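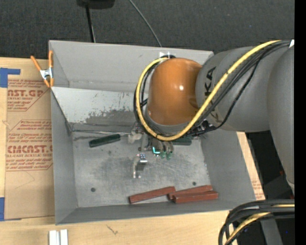 Bin clearing with learned push and grasp selection: frequently asked questions

Last updated 11/26/25

These are the questions we get most often about the Keogh method and the results in our March report. If yours isn't covered, use the contact form on the Bundby lab page.

What is Keogh?

Keogh is a method for deciding what a robot arm should do next when it is emptying a bin of mixed parts. At each step it scores a set of possible grasps and a set of possible pushes, then carries out the one with the best expected result over the next few moves. Most earlier systems treat pushing as a fallback, used only after a grasp has failed. Keogh scores both kinds of action on the same scale from the start.

What problem is it meant to solve?

The last few parts in a bin. A full bin is fairly forgiving, as there is nearly always something on top that can be picked up. Near the end, parts lie flat on the floor, lean on each other or sit close to a wall where the fingers won't fit. Bars and rods are the usual culprits. A bar lying parallel to a wall with no gap behind it can't be grasped across its width until it has been moved.

What hardware did you use?

A KUKA arm mounted beside the work table, a finger gripper, and a fixed camera looking into the bin. The bin is an ordinary grey metal one with sloping sides. We didn't line it or paint the floor, so the method has to cope with scuffs, scratches and reflections.

What objects were in the tests?

Rectangular bars, thin metal rods, and hand tools with cylindrical handles. The full test set has 79 objects. None of the objects used for scoring appeared in training.

How many objects are in the bin at one time?

It depends on the test. The sparse condition is a handful of parts spread over the floor. The dense condition starts with the floor fully covered. Most of the discussion in the report is about the sparse condition, where the difference between methods was largest.

How is the model trained?

In two stages. The first is in simulation, with randomized bin shapes, friction values and lighting. The second is on the real arm, where the model chooses its own actions and the outcome of each is recorded automatically. A grasp counts as a success if the fingers stay open past a set width after lifting. A push counts as useful if the best available grasp score goes up afterward.

Does the real-world stage make a difference?

Yes, mainly for pushes. Grasp scores carried over from simulation reasonably well. Push outcomes did not, because small errors in friction change where a part ends up. With simulation training alone, the model pushed too far and tended to drive bars into the front wall.

What does it do with overlapping bars?

It usually goes for the upper one if both of its long sides can be reached. If they can't, it will try a short sideways push to separate the pair. We limit pushes to 4 cm. Longer ones were hard to predict and sometimes jammed parts into a corner.

How far ahead does it plan?

3 actions. We tried 5 and saw no gain in the number of parts cleared, and the wait between moves became long enough to be annoying. The horizon is a setting, so you can change it.

What did you compare it with?

A grasp-only version of the same model, and a version with a fixed rule that pushes after a failed grasp. Both used the same arm, gripper, bin and objects, and starting layouts were reset by hand from reference photos. Keogh left fewer parts behind than either one in the sparse condition. In the dense condition it was level with the fixed rule.

Where does it fail?

Thin rods lying along the base of a sloped panel are the most common failure. The finger tips ride up the slope before they get under the rod. Shiny parts are the second, as the depth reading drops out on them and the model sees a gap where there is metal. It also has no good answer for parts that are tangled together.

Are holes in the bin floor a problem?

They can be. A dark round hole can look like a small part to the camera. Early versions tried to pick them up. We now mask any feature that stays in the same place across a set number of images of the empty bin.

Will it work with a suction gripper?

We haven't tested it. The scoring model would need to be retrained on suction outcomes. The Lonerano group has asked about this and may try it with their own cell.

Do cables on the arm limit how it can move?

Yes. Cables and hoses that loop around the wrist restrict rotation, and they can block part of the camera's view when the gripper is low in the bin. We take images with the arm pulled back and restrict wrist angles in the planner. If your cable routing is different, set your own limits before running anything.

Can I use the code and data?

The training code, simulation files and real-arm logs are available on request for research use. We don't supply trained weights for production lines.

Can I see it running?

Demonstrations are held at our Zaltaldale site by appointment. Closed-toe shoes and safety glasses are required in the robot area. Please tell us ahead of time if you'd like to bring your own parts, and send their dimensions with the booking.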